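3.2 Hand-held gripper and recording procedure

The Firnstead student teams record demonstrations with the Varkico hand-held gripper, a two-finger tool with a textured pad on each inner face. Figure 4 shows the open pose (a), a grasp on the short ends of a soap bar (b), and a second open pose (c).
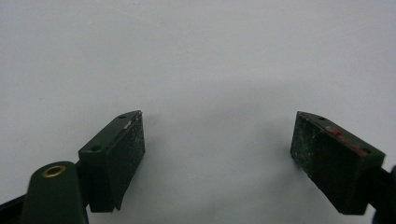 3.3 Soap task

The bar is to be placed in a yellow dish with drainage holes. Each of the 32 students contributed 2 sessions on a plain white tabletop. 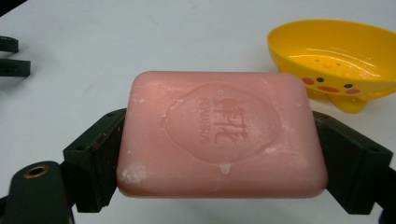

Grasps on the long sides were allowed but were labeled separately in the Pellari log. Finger width was sampled at 100 Hz and filtered as in Avcı.

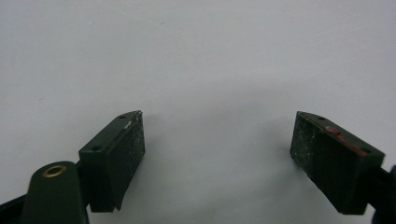 Zero width was reset between sessions. Pads were not cleaned during a session, and pad wear is treated as a nuisance variable in Section 4.

Figure 4. Gripper poses (a) to (c).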